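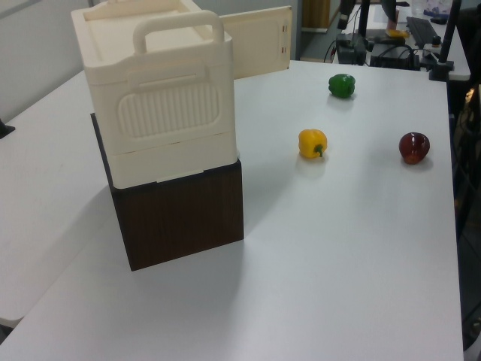 One daughter in Keltiton wrote that she had stopped dreading the phone, and that her father, after a spring of saying no to every brochure she mailed him, had asked her which room got the morning sun. Her letter came to the office at Drovcombe House in April, and with her permission a few lines of it were read out to the staff at the Thursday meeting. It seemed a fitting way to begin the season in which Drovcombe House opens its new memory care wing, and a fitting way to begin this announcement too.

KELTITON – Drovcombe House, the assisted living and memory care residence on Postard Road, is delighted to announce the opening of the Lill Wing, a new home for 30 residents living with Alzheimer's disease and other forms of dementia. The first families will be welcomed in June, and tours are being booked now.

The wing has been a long time coming, and those who have followed its progress from the sidewalk (quite a few neighbors have, often with a dog in tow and an opinion about the roofline) will know that it sits on the east side of the main building, where the old parking area used to be. It is a single story all the way through. There are no stairs and no elevators. Every bedroom is private, with its own bathroom and a window that looks out on either the garden or the street, because some people like to watch flowers and others would much prefer to watch the mail truck.

The bedrooms are arranged in small households, each with its own kitchen, dining table and sitting room. Residents will eat with the same few neighbors every day and, as far as scheduling allows, be helped by the same few caregivers. Breakfast will be served from 6:30 in the morning until 10, so that early risers can have their coffee at a sensible hour and late sleepers can be left in peace. Anyone who wants to butter toast or dry a plate will be very welcome to do it, and family members are invited to stay for a meal whenever they visit.

A walking path runs out from the sitting rooms, through the garden and back again in a loop, with benches along the way and raised beds at a height that suits a person in a wheelchair as well as one who is standing. The path is fully enclosed and measures 1,627 feet from start to finish. The grounds crew paced it, argued over it, and then measured it properly with a wheel. Residents may use it at any time during daylight without having to ask for a door to be opened.

Drovcombe House opened its doors with 9 residents and a borrowed piano. With the Lill Wing complete, it will be home to 100 people across assisted living and memory care. The residence remains locally owned, and the piano, which was never asked for back, still stands in the front parlor and is still a little flat in the upper register.

Staff for the new wing have been in training since the winter. A licensed nurse will be on site day and night, and every person who works in the wing, including those in housekeeping, dining and maintenance, completes the same course in dementia care before starting. The course covers communication, safe movement, meals and nutrition, and the long late afternoons that so many families know well. Several members of the existing team asked to transfer over, and the residence has also hired new caregivers from Keltiton and the towns nearby. A few positions on the evening and overnight shifts are still open, and applications are very much encouraged from people who are new to the field – training is paid.

Families are often at their most tired by the time they begin looking for memory care, and Drovcombe House has tried to make the first steps as gentle as it can. A tour lasts as long as the visitor wants it to. There is no fee to join the waiting list and no deposit until a room has been chosen. Before a move, a nurse and a household caregiver will visit the new resident at home or in the hospital, to learn about health needs and medications and also about the smaller matters that make a day go well, such as favorite songs, bedtime habits and how a person takes their tea. Families are asked to bring furniture, quilts and photographs from home, and the maintenance team will gladly hang the pictures on moving day.

Short respite stays will be offered in the wing later in the year, once the first residents have had time to settle in. A support group for those caring for a relative with dementia already meets in the library at Drovcombe House each Thursday at 7 in the evening. It is free and open to everyone in the area, whether or not their relative lives at the residence. Coffee is provided, and someone nearly always brings a cake.

An open house for neighbors and friends will be held before the first residents arrive, with guided walks through the households and the garden, light refreshments, and plenty of time for questions. The date will be posted on the front door and in the lobby. Parking is available behind the main building, off Postard Road, and the entrance there is level with the ground.

To arrange a tour, ask about rates or apply for a position, please call or stop by the front desk at Drovcombe House between 9 in the morning and 5 in the afternoon. Evening tours can be arranged for families who work during the day.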